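Keeping a Two-Arm Assembly Cell Running: Setup and Maintenance of the Yurt Station

Student project report
Darius Anghel
Clisinholm Technical College, Automation Workshop

Why I picked this cell

When we were asked in November to choose a project, most of my group went for something they could build from nothing. I went the other way and asked to take over a cell that was already standing, because I had watched it fail in small and annoying ways the whole previous term and I wanted to know where the failures came from. The cell is called Yurt (I never found out who named it, but it is on the door and on every cable tag). It has two arms, one table and one job, which is putting screw-in legs into a plastic chair.

The chair is the Lummont, a small white seat with four legs that thread into sockets on the underside. It is a nice part to learn on. It's light, it's cheap to replace if you crack it, and the threads are coarse enough that you can feel by hand what the machine is trying to do. My supervisor told me to screw in 20 legs by hand before I was allowed to touch the controller, and I grumbled, and he was right. After that I could hear a crossed thread from the other side of the room.

What was wrong when I started

The log for the term before mine had three kinds of entry over and over. The first was slipping, where the gripper turned and the part stayed where it was. The second was drift, where the arm came down beside the socket instead of over it. The third was the cables, which snagged or pulled out of their plugs when a wrist was rotated far from its rest position. I decided to treat these as three separate problems and take them in that order, which in hindsight was not the best order, as I'll explain further down.

The grippers

Both arms carry black two-finger grippers with a textured covering on the fingers. The covering is a sleeve that slides on over the finger and is held by friction and a strip of tape at the root. Over time the sleeve works its way forward and gathers into ridges. A little of this does no harm. When there is too much of it, the finger touches the part on the high spots only and the grip becomes unreliable, especially on thin edges.

The Lummont shell has a lot of thin edges. The underside is all ribs and pockets, and bracing against one of the ribs is the natural way to hold the shell still while a leg goes in. I spent a good many afternoons with the wrist camera view open on the second monitor, looking at how the fingers met the plastic.
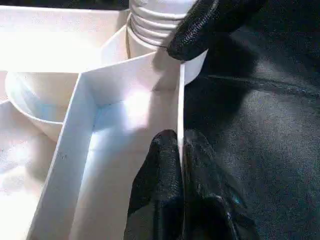 Wrist camera view: fingers on either side of a thin wall, ribbed cylindrical part behind. Note the folds in the lower finger covering.

Once I knew what to look for, the creases were easy to spot from this view, and I added a look at the wrist camera to the start-up routine. If the covering is folded, you stop the cell, peel the tape, pull the sleeve back toward the root with your thumb, and tape it again. It takes 2 minutes. The old instructions said to replace the sleeve every time, and we were going through them at a rate that made the storeroom very unfriendly toward me.

The closing force also needed attention. Somebody had turned it up, I suppose to fight the slipping, and it was now high enough to bend a rib. I brought it down one step at a time with a scrap shell until the rib stayed straight and the shell still couldn't be wiggled by hand. The value is written on a card inside the controller door, in pencil, so the next student can change it without feeling guilty.

The table and the black sheet

This is the part I should have done first. The table is covered with a big black plastic sheet. It protects the tabletop and it gives the head camera a dark background, and white parts on a dark background are about the kindest thing you can offer a vision system. The trouble is that the sheet is loose. It folds, it bunches at the ends, and a shell sitting on a fold is tilted without anyone meaning it to be. I had been blaming the left arm's calibration for drift that came from a wrinkle!

I tried taping the sheet flat, and the tape lifted within a day. I tried a thicker mat borrowed from the Jukov bench next door, and the shell slid on it like a puck. In the end I went back to the sheet and accepted some folds, with the rule that you smooth the area under the shell by hand before every run and leave the rest alone. The glossy streaks it makes under the lamps do bother the camera now and then, and I have not solved that.

Layout for a run

The shell goes on its back, underside up, within reach of both arms. The left arm steadies the shell and the right arm works at the leg socket. Spare legs wait on the sheet, away from the path of the wrists, and I found it was worth being fussy about this. A leg that rolls in under a cable will find a way to pull on it.

Cable routing was my last repair. The gripper cable on the left needs enough slack to arc over the shell without touching the ribs, and the one on the right runs down beside the arm. I re-tied both with hook-and-loop straps where there had been zip ties, so that the slack can be adjusted without cutters. Before each run I move both wrists by hand through the full turn with the power off and watch the plugs. With one leg standing in its socket, you also get a good idea of how much height the arms must clear, and I do my last cable check at that point.
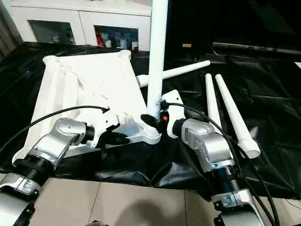
Start-up routine as I leave it

1. Power off. Turn both wrists by hand and watch the cable plugs.
2. Smooth the sheet where the shell will lie.
3. Check the finger coverings on the wrist cameras. Pull back and re-tape if folded.
4. Place the shell, then the loose legs.
5. Power on, home both arms, close the grippers once on a scrap rib.
6. Run one leg at half speed before going to full speed.

Results

I ran 100 leg insertions before the changes and 100 after, on the same shells. Before, 71 seated fully without help. After, 93 did. Of the seven that failed, five were crossed threads and two were the camera losing the socket in glare. There were no cable faults in the second set. I would like to see a longer trial, as the arm maker suggests checking the couplings at 2,000 cycles and I never got near that.

What I would do next

A frame to stretch the sheet, first of all. After that, a softer lamp, and maybe a small rack for the legs so they stop wandering. I'd also like to thank the Jukov bench for the mat, which I have returned, and for putting up with the noise.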